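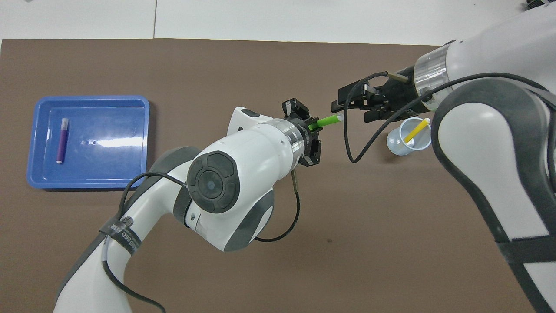 Green straw over a dark brown mat

GELTADHOLM RESIDENTS' ASSOCIATION
Minutes of the meeting held at Prostside Hall, 1 July 2021

Chair: Mereana Brunton
Minutes: Jamie Hartley
Apologies: Mrs Grewal

1. Minutes of the March meeting
Agreed and signed. One correction: the blocked drain is at the top of Stinholm Lane, not the bottom.

2. Money
Balance £1,555. The hall insurance is due next month. Jamie to get a second quote before we renew.

3. Stinholm Lane footpath
The council has replied to our letter. They will cut back the hedge on the allotment side but say the wall belongs to the landowner. Mereana has written to him and had no answer. She will try again by phone. Two people asked if the stile could be swapped for a gate, as prams can't get over it. To be raised with the council at the same time.

4. Summer fair
There are 13 stalls booked so far and space for 25. Stall fee stays at £8. No hot food unless the seller has their own cover. We need more tables and Prostside School may lend theirs. Cold drinks will be served in paper cups. Raffle tickets: 1,000 to be printed, same printer as before.

5. Bus shelter
Glass still missing from the left side. Reported twice. Jamie has the reference number and will chase it.

6. Any other business
The hall side door is sticking and needs planing. Please use the front door until it is done.
A resident asked about parking on the verge near the shop. Held over to the next meeting.

Meeting closed at 8.50 pm. Next meeting to be held in the small room, date to follow by email.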